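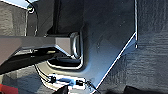

Thursday, September 25, 2025
By Aileen Panganiban

The municipal swimming bath in Borkville loses water, and has done since it opened. Some of this is normal. An indoor pool gives up a few millimetres a day to evaporation, more when the air is kept dry or the surface is busy. The rest goes through joints, fittings and the concrete itself, and finding out where is slow work.

Leonora Mercado, the engineer in charge of the survey, began with a bucket test. A weighted bucket is filled to pool level and stood on the steps, and both levels are marked. After 24 hours the two drops are compared. Evaporation affects both, so any extra fall in the pool is leakage. In August the pool fell 15 millimetres further than the bucket over two days.

The test was then repeated with the circulation pumps off. The loss slowed but did not stop, which pointed to two separate faults – one on the pressure side of the pipework and one in the shell.

Pipework is the easier of the two. Each run is plugged at both ends, filled and held under pressure while a gauge is watched. Jomar Pangilinan tested the return lines in this way and found one that would not hold. It serves the inlets at the deep end and lies under the walkway.

The shell is harder. Dye released near a crack will drift towards it, but only in still water, and the tank has 123 metres of movement joint. Mercado's team worked along it at night with the heating off. The sealant had come away from the concrete at two corners, both below the level of the lights.

Repairs to the joint require the pool to be drained. The pipe can be relined from the plant room while the water stays in, and that job will be done first.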